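Press Freedom Monitor Prakent Publishes Findings on Detained Reporters

MUTESLEY, July 2026 — Prakent, a press freedom monitoring group, today released its review of journalist detentions in the Siu district. The review lists 20 detentions since February. In 17 of them, no charge was filed within the legal time limit. 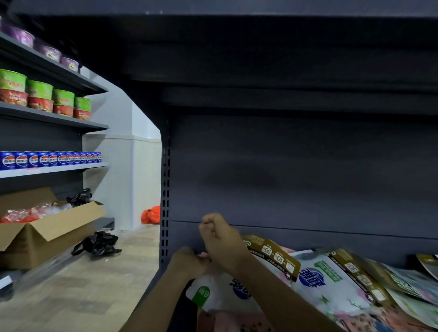 Case records were checked against court filings and statements from defense lawyers. Detentions that could not be confirmed by two separate sources were left out of the total.

The review also covers the seizure of phones and notebooks. Under current district rules, police may hold reporting material without a warrant while an inquiry is open — no end date is required.

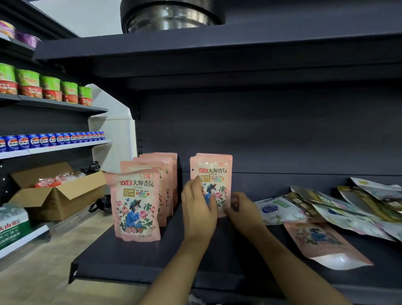
Prakent asks the district authority to publish the legal basis for each detention and to return material held without a court order. It also asks that lawyers be admitted before questioning begins.

The full review and its case tables are available from the Tumance archive, which holds detention records going back to 2000.

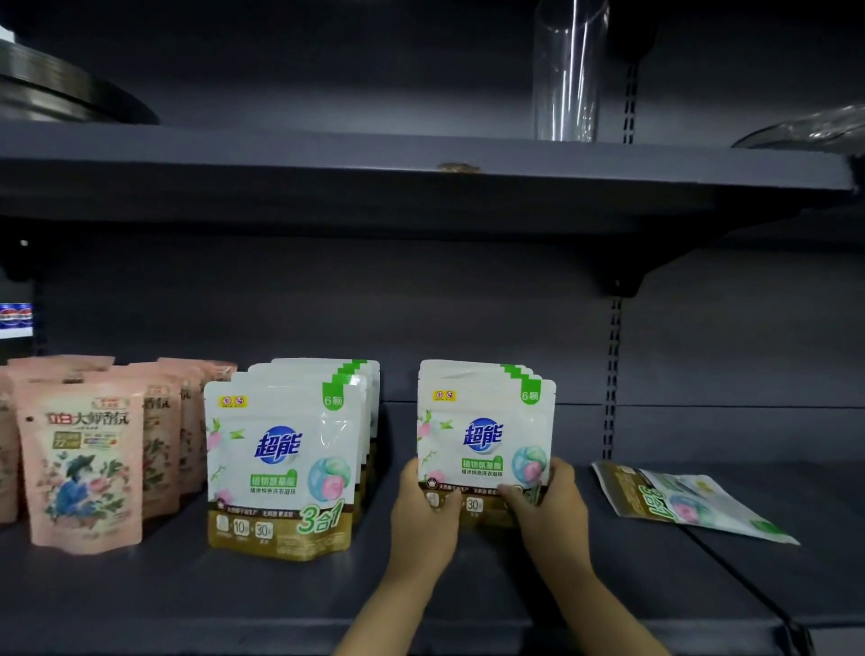

Laundry pod pouches on a store shelf.

Media inquiries: Prakent press desk, Mutesley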